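Chair covers or bare chairs for a barn reception?
Weddings & Parties > Reception Setup

hollyhock_jo
We have the barn at Harndale booked for April and I'm stuck on chairs. The venue includes brown folding chairs in the price. They're clean but they look like church basement chairs. Storneron quoted me $445 for white spandex covers, delivery and pickup included, and we put them on ourselves. Or I could leave the chairs alone and put that money into the tables. What did you all do?

tablerunner
Leave them bare. Once people sit down and hang their jackets on the back, you don't see the chair. I did covers for my sister's wedding and they don't show up in any of the pictures I kept. Put the money in flowers.

mrs_pickering_lane
I disagree with tablerunner. The room gets photographed before the guests come in, and that's when a row of brown chairs looks bad, especially if your linens are light. We had covers in a hall with a green carpet and it made the room look finished.

How many guests?

hollyhock_jo
43 guests, plus us. Linens are ivory, napkins are sage. The barn floor is concrete and the walls are dark wood.

mrs_pickering_lane
Then I'd ask for ivory covers. White next to ivory makes the ivory look dingy. Ask Storneron if they carry both.

dale_and_rye
Before you pay for anything, ask for a sample and try it on the actual chair. Folding chairs come in different widths and the covers don't always fit. Ours were made for a banquet chair and bagged at the seat all night. We ended up pinning them in back.

Also $445 is high for that few chairs when you're doing the labor. I got mine from Lulix for less, but they ship them to you folded and every one needed steaming. Took two of us most of the morning.

tablerunner
Steaming chair covers the morning of a wedding is exactly why I say skip it.

dale_and_rye
I did it the day before. It wasn't that bad. Spandex doesn't need it anyway, mine were polyester.

quiltbarn
Third option: rent different chairs. Prins has wood ones with a padded seat. You'd have to ask Harndale if they will take theirs out of the barn, some places won't store them for you.

hollyhock_jo
Asked today. They'll move them but they charge for it, so that's out. I'm leaning toward covers on the head table and the two family tables, which is 20 chairs, and a sage ribbon on the rest.

mrs_pickering_lane
I would do all or none. Mixed looks like you ran out.

quiltbarn
I don't think it does if the covered tables are all at the front. We did it that way and people took it as the family section.

hollyhock_jo
OK, going with the partial covers if the sample fits. Last thing, I have to buy the ribbon this week. 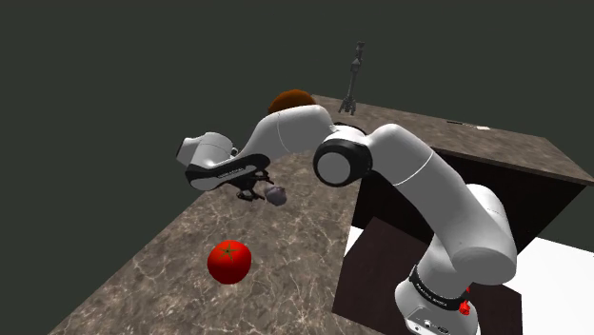 How much ribbon should I cut for each chair if I want a bow on the back?
Cut 30 inches more than the distance around the chair back, then trim the tails once the bow is tied. Tie one chair first and check the length before you cut the rest.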